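Local News | Community | Home & Living
4 comments | 38 shares

Swanson share house hands its crockery on as Kundby swap shelf reopens

2021-12-13

If you've walked past the old Kundby hall lately and wondered why the lights were on, I can tell you the swap shelf is back! It opened again on Saturday morning after closing in March, and I went down with a box of mugs I've been meaning to get rid of for years (and came home with a casserole dish, so that went well).

For anyone new to the area, the swap shelf is a very simple thing. You bring kitchen stuff you don't use, clean and in one piece, and you take what you need. No money changes hands and there's no form to fill in. It used to be one bookcase by the side door and now it's a whole wall, thanks to the shelving that came out of the Randside stationery shop when it shut. The shelves still have the old price strips on them, which I quite like.

The big talking point is a moving-out household over in Swanson, which is giving away most of its kitchen before the lease runs out. I popped in on my way home to see what was coming, and it was just how every place looks in the last week or two - suitcases piled against the wall, cardboard boxes on top of the fridge, shoe boxes stacked up, and a bit of table kept clear enough to sort the dishes on. I've moved house 9 times and I still got that little knot in my stomach looking at it.
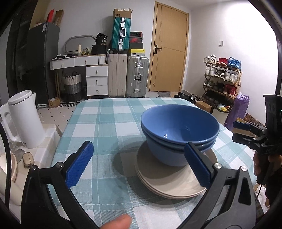
I'd take blue bowls over white ones any day, for what it's worth. Porridge looks better in them, and so does soup, and I've never understood why every flat I ever rented came with the same chipped white set. Cream plates I can live with, especially under something with a bit of colour. The household told me they'd like their crockery to go together if it can, so if you're setting up a first place and want a start on a cupboard, get in early.

There's always a bit of an argument at this end of a move about what gets packed and what stays out. I'm firmly in the camp that says the bowls and the kettle go last. You can eat nearly anything out of a bowl, you can make a cuppa on the floor if you have to, and the rest can be taped up days before. My sister packs the kettle first and then spends the week buying takeaway tea, so you can guess whose moves run cheaper.

The shelf could use more of the everyday things. Bowls and dinner plates go the same morning they arrive, and so do decent saucepans with lids. What it doesn't need is any more novelty mugs (sorry, I know, I brought some) or plastic containers that have lost their lids. Electrical gear is a maybe. Kettles and toasters have to be checked before they go out, so leave them on the trolley inside the door with a note saying whether they work.

A few people asked me on Saturday how to get plates there without breaking them. Stand them on their edges in the box, with a tea towel or some newspaper between each one, and don't fill a big carton to the top unless you've got somebody strong to carry it. Small boxes are your friend. Bowls can be nested, but put a sheet of paper in between or they'll stick together and you'll be swearing at them on the hall steps.

The Pimau bakery next door is doing its bit too, saving flour cartons for anyone who needs something sturdy to pack in. They're out the back near the bins, and you're welcome to help yourself as long as you leave the stack tidy. While you're there, the cheese scones are usually gone by mid-morning, so do that part first.

The swap shelf is open Saturday mornings until 2 in the afternoon, right through the holidays apart from Christmas Day. Parking is on the street or behind the hall, and there's a ramp at the side door if you're wheeling a load in. If you've got a whole kitchen to pass on, leave a message at the hall before you bring it over so there's room on the wall. And if anyone picks up a brown mug with a sailing boat on it, that was mine, and it pours down your chin if you tip it too fast.

Filed under: Kundby, Swanson, Reuse, Moving house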